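How to teach a two-gripper club rig to move a lid (and how far to believe the results)

Posted June 6, 2020 by Sadia Cheema, Nerkbridge Robotics Club

Every autumn we get new members who have watched a video of a robot folding a shirt and want ours to do the same by half term. It won't. What it might do, if you are patient, is pick up one small round thing from one white board and put it down in a different place. I have run this exercise with two sets of students now and I still think most of the guides online promise far too much, so I have written down how we do it.

The method is simple. You hold a gripper in each hand, do the job yourself many times over, and record what you did. The recordings go into Foter, the training script our group wrote, and out comes something that tries to copy you. I say "tries" on purpose.

What you need

Two hand-held grippers with their cables
A white board or large sheet, laid flat on the table
One small, light, round object – a lid or a cup is fine
A soft pencil
A notebook, on paper

The notebook is the part students skip. Last October we lost an entire afternoon of recordings to a muddle over which ones had been done with the gripper in the wrong hand, and the only person who could sort it out was Pushpa Vishwakarma, who had written it down.

Step 1. Settle the board

Put it where you want it and leave it there. Press down on each corner. If it rocks, fix it now. Some teams tape theirs, and I can't say I have seen it make any difference, but it does no harm.

Step 2. Pick your start and finish

Decide where the object begins and where it should end up. Keep both well within reach of either hand. Do not choose a spot right by the edge to make it "more realistic". You will have plenty of realism later.

Step 3. Practise without recording

Do the move 10 times with the recording off. Go at half the speed you think is sensible. Open the jaws wide before you come near the object, lower them either side of it, then close. Most beginners close too early and push the thing across the board, and a program trained on pushing will push. 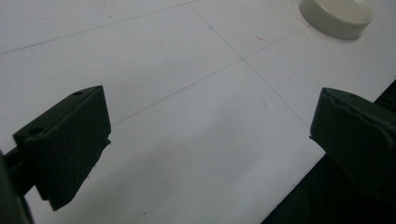
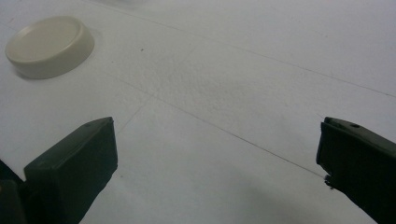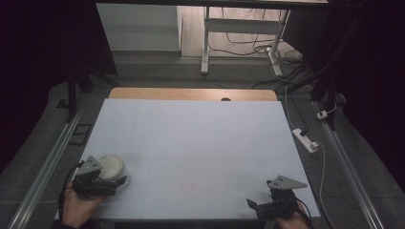
The first two are seen from a gripper, with the jaws apart and the lid still on the board; the last takes in the table and both hands.

Step 4. Record

One attempt per recording. Start with the jaws open and clear of the object, do the move, let go, back away, stop. If you fumble, finish the attempt anyway and mark it as bad in the notebook. Don't delete it on the spot. People who delete as they go get carried away, and then they can't tell you how many they threw out.

Sixty recordings is the least I would bother training on. The Brivum handbook, which our club inherited, says 500. I have tried both and the bigger set was better, though nowhere near as much better as the extra evenings would suggest.

Step 5. Move the start point

Once you have your first batch, shift the object a little each time. A program that has only ever met the lid in one place has learned the place and knows very little about lids. This is where I disagree with Steinbach, our rival club, whose write-up last year claimed a near perfect score. Read it closely and the object never moved. I'd call that a recording.

Step 6. Check before you train

Play back every fourth recording from beginning to end. You are looking for three things:

The object stays in view at the moment of the grab
Both grippers were recording, and not just the one
The start and stop are where your notebook says they are

If any of these is wrong, check the rest of that batch too. It's dull. Do it in pairs and swap over.

Step 7. Test it fairly

Write down before the test how many tries you will give it and what counts as a success. Then stick to that. "It nearly got it" is a failure. "It got it after I nudged the lid" is also a failure, and I have had this argument with students, parents and one head of department.

Our best result so far was roughly half of its tries, with a light object and a great deal of care. I'm fairly pleased with that. If your team does much better, bring the notebook along as well as the video, and I'll put the kettle on.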